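Grondale Makers' Circle
Minutes of the June meeting, held off site at the Tolstead open day

I'm doing these from my notes and from memory, so if I've got something in the wrong order please shout before we approve them next time. I took over the minutes at the last moment and I was also trying to look at robots, which is my excuse for the handwriting.

Present: 24 members, plus two guests who came along with members and who I've been told may join. Apologies were read out in the parking lot and I've put them on the sign-up sheet.

We got going at 10:15 a.m., a bit later than planned (the highway exit was closed, and half of us went past it twice).

1. Last meeting's minutes

Approved, with one fix. The bandsaw blade order was for the wide blades and I'm told this matters a great deal. Changed.

2. Welcome and what the day was for

Our host from Tolstead gave us a quick hello and explained how the open day was set up. The ground floor was open to everyone, the upstairs was by small group only, and we could ask anything we liked as long as we stayed behind the tape when an arm was running. They've been in the building for two years and this is the first time they've let the public in! There were 68 people signed up across all the groups, so ours was a pretty big chunk of it.

The main thing they wanted to show was Zurkau, their project for teaching arms to do small fiddly household jobs. A person does the job first with a gripper in their hand, over and over, and the recordings are used to train the arm. I had pictured somebody typing in a lot of numbers. It's much more like showing a new kid how to load a dishwasher.

3. The hand-held gripper session

This was the part most of us had come for and it ran long, so I'm giving it more room than the rest. They did a short talk first and then the work started up at the counter, with bottles to pick up and set down again. The person leading it told us to go slower than feels natural and to keep the jaw square to whatever you're picking up. If you come in crooked you tend to shove the thing before you've got hold of it, and then you've recorded a nice clean example of how to shove a bottle.

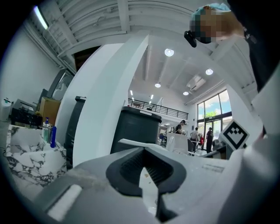
I had a turn and I was terrible at it. You squeeze and you think you've got it, and then you notice your wrist is doing all the work and the gripper is just along for the ride. My second try was better. One of our woodturners was great at it right away, which will surprise no one who has seen those bowls.

Questions from the group, as best I caught them:

We asked how many tries they need for one job. They said it depends on the job, and that a set of 32 is what they like to have before they even look at whether it's going anywhere. After that it can be a whole lot more.

We asked what happens to the bad tries. Some are thrown out and some are kept on purpose, mainly the ones where the person fumbles and then recovers. I liked that answer a lot.

We asked if the jaws could be printed on the kind of printer we have in our shop. The answer was yes for trying out a shape, but they'd want something tougher for daily use. There was a long side talk about materials here that I lost track of (sorry, I was getting a cookie).

We asked if it hurts your hand after a while. Yes, it does! They swap people out and take breaks.

4. The arm demo

We moved over behind the tape for this. The arm did three runs at moving a cup onto a tray. The first two went fine. On the third it stopped short, sat there thinking, and went back to its starting spot without the cup, and it got the biggest cheer of the morning. Our host was very relaxed about it and talked us through what they'd check, starting with the lighting.

A member asked about noise, as we share a wall with the dance school. It was quieter than our dust collector by a mile.

5. Could we do something like this ourselves?

Lots of talk over lunch. The general feeling was that we'd like to try building a simple hand-held gripper as a summer project, with no arm and no computer side to begin with. Some members felt it would eat up bench time we've already promised to the toy drive, and that's a fair point. We agreed that the toy drive comes first and the gripper gets the back bench only.

Agreed: I'll write to Tolstead to say thank you and ask whether they'd share any drawings.

Agreed: the printer group will try one jaw shape and bring it to the next meeting, good or bad.

6. Money

The shared van cost less than we set aside. The leftover goes into the blade fund (wide blades).

7. Other business

Somebody left a green travel mug in the van. I have it.

Tamošiūnaitė, the weaving studio across the road from our shop, has asked if they can borrow our folding tables for their yard sale. Yes, as long as all of them come back this time.

Next meeting is in our own shop at 7 p.m., usual week. Please bring your own chair if you can, the blue stools are still out being fixed.

We wrapped up at 1:40 p.m. and most of us went back for another go with the gripper.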